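Open day review: an afternoon with the Delteo two-arm table

Posted in Reviews, Robots and Automation

I have been to a lot of open days over the years and I have a fairly reliable way of judging them, which is to count how many times I look at my watch. At the Delteo open day in June I looked once, and that was to check whether I could miss the earlier train and stay for another go round. So you can tell already where this is heading, but I do have some grumbles and I'll get to those.

Delteo build two-arm workstations for light handling jobs: sorting, packing, putting small parts in trays, moving things from where they are to where somebody wants them. They had opened up their workshop at Mwakalinga Yard for the afternoon, from one o'clock until six, with two things on show. One was a short talk about the Gimov software that runs the arms. The other was the table itself, and you were allowed to stand by it for as long as you liked. I liked that very much. Most places give you four minutes behind a rope.

Getting there

The yard is a ten-minute walk from the station if you go the right way and half an hour if you follow the map on the invitation, which sends you past the old bus depot and in by a gate that is locked. I met two other people coming back from the same gate. Go in by the tyre place. There is parking, but it had filled up before the doors opened.

Signing in was quick. Tea and coffee were free, the biscuits were good ones, and there were enough chairs at the talk, although the back two rows couldn't see the bottom half of the slides.

The talk

This ran for 40 minutes and could have lost ten of them. The first part was company history. The second part was much better, a plain account of how a job gets set up in Gimov. You lay out the objects, you guide the arms through the job by hand a number of times, you tidy up the recordings, and then you let the software have a go. The speaker said that the tray-moving job we were going to see had taken 500 guided runs before they were happy to show it to visitors, and that the first 100 were more or less thrown away while they learned where to put things on the table. I found that refreshing. I've sat through plenty of talks where everything apparently worked first time.

There was a good question from the floor about what happens when both arms want the same object. The answer was that one arm is given priority for each step, and the other one waits. Somebody else asked whether it could fold a shirt. (No, and they don't plan to try.)

At the table

I went straight over when the talk ended and got a place at the front. The job was a small one: trays and a few household things to be moved about and put in order, with a different layout to start from each time. A member of staff set the objects down, stepped back, and pressed go.

What I enjoyed most was simply how readable it all was. With big industrial arms behind a fence, I can never work out what is about to happen. These arms are slim, they face each other across the wood, and you can follow each gripper as it picks out its target and comes down on it. After a few rounds I was guessing which tray would go first, and I wasn't the only one — there was a fair bit of muttering and pointing going on along my side.

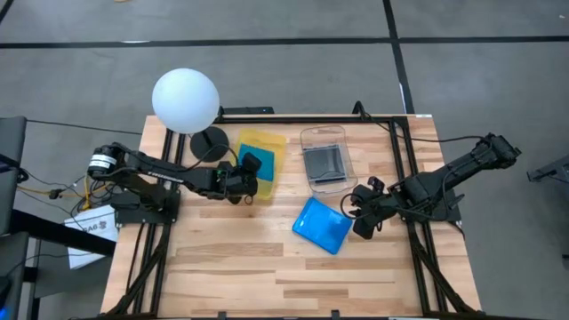 The Delteo table mid-job, with the left gripper over the yellow tray and the right one down beside the blue.

See-through trays are a very good test, by the way, and I was pleased they had picked them. Clear and tinted plastic is a nuisance for cameras. It shines, it shows you whatever is underneath or inside it, and the edges come and go as the light changes. A small blue piece sitting in a yellow tray looks greenish, and the software has to cope with that without deciding it has found a third kind of object. Add a completely clear container with something dark inside and you have a table that would have been a misery to work with a few years ago.

I watched nine rounds in all. Seven went through cleanly. In one, the right arm closed on a tray corner, lost it, went back and got it on the second attempt, which drew a small cheer. In the other, it put a tray down so that it overlapped its neighbour and then carried on as though all was well. The staff member left it like that for us to see and explained that the software had no step for checking its own work at the end of a job. They are adding one. I hope so, as that was the one moment where I thought a person would have done better without even trying.

Speed is the other thing people always ask about. It is slow. I'd say a child could beat it, and a bored teenager could probably beat it too. But it was steady, and in the time I stood there it never once made anybody flinch. For the sort of workshop that would buy one of these, I think steady counts for more.

Having a go yourself

From four o'clock they let visitors guide the arms, and this was the best part of the day by a long way. You take hold of a pair of handles at a separate stand, and the arms on the table copy your movements. I'd expected it to feel like one of those grabber machines at the seaside. It doesn't at all! Within a minute or so I had stopped thinking about the handles and was only thinking about the tray.

The grip is where it gets hard. You squeeze a trigger to close the fingers, and there is nothing coming back to tell you how hard you are pressing, so you have to go by eye. I crushed nothing, but I did send a tray skating across the wood on my first try. The second try was fine. By the third I was passing a tray from one arm to the other and feeling extremely pleased with myself, and then my turn was over.

There was a queue of 13 when I joined it and it moved well. Staff kept turns short, reset the table between people, and were kind to the ones who struggled. If you go to a later open day, get in the queue before the talk finishes. You can read up on the company history at home.

How it compares

I went to the Nurex demonstration in the spring, and I know some readers will be choosing between the two. Nurex have the smarter room and the faster arms, and their software draws a lovely picture of what it thinks it is looking at. But they showed one job, always starting from the same layout, and when I asked to see it with a tray turned the other way I was told there wasn't time. At Delteo I asked the same question and the staff member turned the tray there and then. It worked, too, with a bit of hesitation.

On price, the table with both arms and a year of Gimov comes in below Nurex, though neither firm prints a full list and you have to ask. The hire option is what caught my eye: some £2,113 for a month, delivered and set up. That's a lot of money for a hobby, but for a small packing firm wanting to find out whether the thing suits them, I think it is fair.

Grumbles

The talk was too long, as I've said. The room got noisy once it filled up, and there was no microphone at the table, so anyone beyond the front row missed most of the explanations. I'd have liked a printed sheet with the reach and the lifting weight on it. I asked three people and got two answers. And it would help to have a screen showing what Gimov is up to during a round, because when an arm stops and waits you can't tell if it is thinking, stuck, or giving way to the other one.

Would I go again?

Yes, and I've already put my name down for the autumn one, when they say the checking step will be in and there will be a second table set up for packing boxes. It's free, you don't need to know anything about robots to enjoy it, and the staff will talk to you properly whatever you ask. I took along a neighbour who had only come for the lift into town, and she stayed at the handles longer than I did.

Five stars for the table and the hands-on session, three for the talk, and one for the map.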